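# 第2章 発注する前に：ばら積みピッキング用セルの機材と予算の立て方

最終更新：2023年9月23日 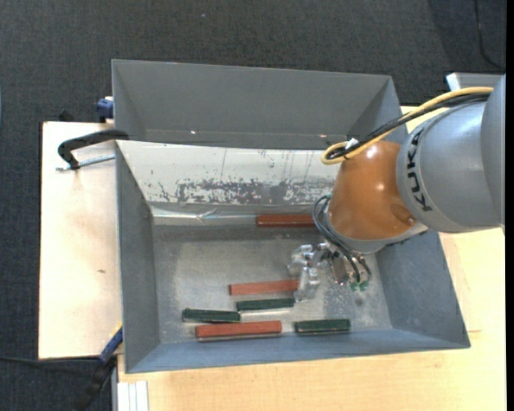 この章は、電源を入れる前どころか、機材を注文する前に読んでもらう章です。第1章で「箱の中の部品をロボットにつかませたい」というところまでは決まったと思うので、ここからはお金の話をします。私はHirose棟のセルで購買まわりを担当していて、見積もりを取り直した回数ならたぶん社内で一番多いです。その取り直しの記録をほぼそのまま手順に直したので、順番が少し変なところもありますが、私はこの順番でやるのがいちばん楽でした！

金額の単位は、断りがないかぎり千円、税抜きです。予算表はSkirkariのテンプレート（共有フォルダの「購買」に入っています）を使う前提で書いています。自前の表でもかまいませんが、列の並びだけはそろえておいてください。あとで経理に渡すときに泣きます。私は泣きました。

## 2.1 用意するもの

- Skirkariの予算テンプレート（空の状態のもの）
- つかませたい部品の現物。図面だけで進めるのはおすすめしません
- 置き場所の寸法がわかる図。手描きでもいいので、柱と扉の向きは入れておく
- コンセントと圧縮空気の取り出し口の位置
- 決裁の締め切り日

> **注意** 部品の現物は、きれいなものだけを選んで持ってこないでください。表面が擦れたもの、角が少しつぶれたものも混ぜておきます。ハンドのメーカーに新品だけ送って試験してもらうと、現場の部品では滑る、ということが普通に起きます。

## 2.2 作業範囲から決める

最初にアームのカタログを開きたくなる気持ちはよくわかります。わかるんですが、いったん閉じてください。先に箱です。

1. 部品を入れる箱の外寸と深さを決めます。まだ箱がなければ、段ボールで同じ大きさのものを作って床に置いてみます（これ、ばかにできないです）。
2. 箱の内側で、手首とハンドが縁にぶつからずに動けるかを見ます。壁際に寝ている部品をつかむ姿勢がいちばん厳しいので、そこを基準にします。
3. つかんだ部品をどこへ置くかを決めます。隣の箱に移すのか、コンベヤに載せるのかで、必要なリーチがかなり変わります。
4. 箱の底のいちばん遠い角から置き場所までを図に描き入れます。
5. ここまで描けたら、Skirkariの「作業範囲」シートに数字を入れます。

うちの場合は、箱の遠い角から置き場所の端までを測って、作業台の長さを約2,000 mmと見込みました。「約」が付いているのは、置き場所の向きをまだ迷っていたからです。台の長さはあとから足せますが、アームのリーチは足せません。迷っているなら、アームの候補を選ぶときは遠いほうの寸法で考えておきましょう。

### 壁際の部品について

箱の壁は、まっすぐ立っているより少し斜めのほうがハンドを入れやすいです。そのかわり同じ外寸でも底が狭くなるので、部品がたくさん入りません。ここは部品の形しだいです。細長い部品だと壁沿いに並んで寝てしまうことが多くて、指を差し込むすき間がなくなります。段ボールの箱に実物をばらばら落としてみて、どのくらい壁に寄るか眺めてから決めてください。私は昼休みに何度も落としました。うるさいと言われました。

## 2.3 アーム本体の見積もり

作業範囲が決まったら、ようやくアームです。

1. 部品の重さとハンドの重さを足します。ハンドが未定なら、候補のうち重いほうで計算します。
2. 手首に載るもの（ホース、継手、ケーブルの固定具、あとでカメラを付けるならその分）も足します。
3. その合計に余裕を見て、可搬質量の列に入れます。
4. 新品、再生品、リースの欄をそれぞれ埋めます。どれかひとつしか検討していない表は、うちの決裁では差し戻されます。
5. 見積書に制御盤、ティーチングペンダント、接続ケーブルが含まれているかを、一行ずつ確認します。

> **注意** 「本体一式」という書き方の見積書は、必ず内訳をもらってください。一式にペンダントが入っていなかったことがあります。

再生品を選ぶときは、減速機の点検記録とグリスの交換時期も一緒にもらいます。記録が出てこない場合に備えて、点検費用を別の行で立てておくと安心です。安く買えたと喜んでいたら点検でほぼ差額が消えた、というのもよくある話で、それでも納期が早いぶん再生品を選ぶことはあります。学習用や試験用のセルなら塗装の傷はまったく気にしなくていいと思います。

## 2.4 ハンド

ハンドはPlidachから取りました。選び方は次のとおりです。

1. つかみ方の候補（指で挟む、吸う、磁石）を並べ、部品の現物で試せるものを残します。
2. 指の先端だけ交換できるかを確認します。先端は消耗品だと思ってください。
3. 交換用の先端を、最初の注文に2組入れます。
4. 空気で動かすものなら、必要な圧力と流量を設備の担当者に伝え、取り出し口から届くかを見てもらいます。
5. フランジの穴の配置がアーム側と合うかを図面で照合します。合わなければアダプタの製作費を足します。

手順5を飛ばす人が本当に多いです。私もやりました。アダプタそのものはたいした値段ではないのに、加工待ちの間セルが止まるので、予算よりも日程に効いてきます。

試験のときは、つかめた回数と同じくらい、どんな失敗をしたかを見てもらってください。隣の部品まで押してしまうのか、持ち上げる途中で傾くのか、箱の底を擦るのか。底を擦るようなら、指の長さか、降ろす高さの設定か、どちらかを直すことになります。指を作り直すなら費用が出るので、ここで予算表の備考に書いておきます。

## 2.5 箱と固定具

箱はHurkmontに頼んだ板金の品です。ここは金額が小さいので後回しにされがちですが、動かし始めてから毎日触るのは箱のほうだったりします。

1. 板の厚みを決めます。ハンドが当たったときにへこむ薄さだと、底の高さが変わって困ります。
2. 塗装するかどうかを決めます。部品が中を滑るので、塗装はいずれはげます。見た目にこだわらないなら無塗装で十分です。
3. 底の継ぎ目の処理を確認します。段差があると部品の端が引っかかります。
4. 固定の方法を決めます。試験中はクランプ、本番ではボルト、という二段構えが楽です。
5. 台の天板の厚みを測り、クランプの口が開く範囲に収まることを確かめます。

クランプ、継手、テープ、結束バンドのような小物は、まとめて「固定・雑品」という一行にしました。うちはこの行が141でした。最初の見積もりではゼロです。ゼロ！ 誰のせいかというと私のせいです。机の引き出しにクランプがあったから足りると思ってしまったんですね。引き出しのクランプは別の班のものでした。

> **注意** クランプで箱を留めるときは、アームの動く範囲にハンドルやねじの頭が出ないようにしてください。向きを変えるだけで済むことが多いです。動作範囲を教示したあとにクランプを足したら、低速でもう一度、端まで動かして確認します。

天板は木でも金属でもかまいませんが、木を使うなら留めた場所に跡が付くのは承知しておいてください。留める位置が決まってきたら、当て板を買うより天板に位置の線を引くほうが早いです。箱を洗うために外したとき、同じところに戻せます。

## 2.6 ケーブルとホース

長さは、アームをいちばん伸ばした姿勢で測ります。縮めた姿勢で測って足りなかった、というのは新人のころに必ず通る道で、予算表でいうと「再手配」の行が増える道です。

1. アームを伸ばした姿勢、手首をひねった姿勢の両方で経路をなぞります（本体がまだなければ、メーカーのシミュレーションソフト上で見ます）。
2. 手首のあたりでケーブルが輪になる場合、その輪が箱の縁に触れないことを確かめます。
3. ホースと電線の束を分けるか、一緒に通すかを決めます。
4. 床を渡る部分にはケーブルカバーを計上します。
5. 予備の長さを、同じ品番で一本ずつ注文します。

予備は棚に置いておくと別の案件に持っていかれるので、袋にセルの名前を書いておきましょう。

## 2.7 安全まわりの費用

ここは値切らない、と決めておいてください。

1. リスクアセスメントを先に行い、その結果から柵、インターロック、スキャナのどれが必要かを書き出します。
2. 非常停止ボタンの数と位置を図に入れ、配線の費用まで含めて計上します。
3. 操作する人の特別教育の費用を、機材とは別の行に入れます。
4. 立ち会い検査の日当を入れます。

> **警告** 決裁が下りるのを待つ間に「低速だから」といって柵なしで動かすことはしないでください。予算が足りない場合は、動かす日を後ろにずらします。

教育費は年度の途中で人が替わるとまた発生します。私は毎年1月に翌年度分の受講者をまとめて聞いて回るのですが、人数が固まらないまま申請すると追加分が通りにくいので、異動のうわさがある班には早めに声をかけています。

## 2.8 合計を出して決裁に回す

1. Skirkariの「集計」シートを開き、各行に見積書の番号が入っているかを確認します。番号のない行は赤くなります。
2. 送料、据え付け、アンカー工事を足します。送料が別紙になっている見積書があるので気をつけます。
3. 予備費の行を立てます。割合は部署の決まりに合わせてください。
4. 見積もりの有効期限を横に並べて、いちばん早く切れるものに印を付けます。
5. 合計を決裁書に転記し、表をPDFにして添付します。

うちの合計は2,485でした。アーム本体を再生品にした場合の数字で、教育費は部門の共通枠から出しているので入っていません。別の部署で同じ構成を組むなら、ここに教育費を足してください。

決裁書の技術欄はGerardo Farinaさんに見てもらっています。聞かれるのはだいたい、可搬質量の計算の根拠と、ハンドの先端をどのくらいの頻度で替えるつもりか、です。替える頻度なんて動かしてみないとわからないのですが、「わかりません」だと戻ってくるので、メーカーの試験結果を添えて「試験の範囲では摩耗を確認中」と書けば通ります。試験結果のファイル名は見積番号と同じにしておくと探す手間が減ります。

## 2.9 注文の順番

納期の長いものから出します。うちで使っている順番は次のとおりです。

1. アームと制御盤
2. 安全機器（スキャナは待たされることがあります）
3. ハンドと交換用の先端
4. フランジのアダプタ
5. 台と箱
6. ケーブル、ホース、継手
7. 固定・雑品

箱だけ先に届くと置き場所に困るので、Hurkmontには台と同じ日に着くように頼んでいます。逆に、アダプタはアームより先に着いてもまったく困りません。小さいので引き出しに入ります。

届いたら、梱包を開ける前に外側の傷を撮影して、受け入れ表に日付と名前を書いてください。開けたあとでは運送会社に話が通りにくくなります。木箱の釘抜きは工具棚の下段です。アームの据え付けと原点合わせは第3章に進んでください。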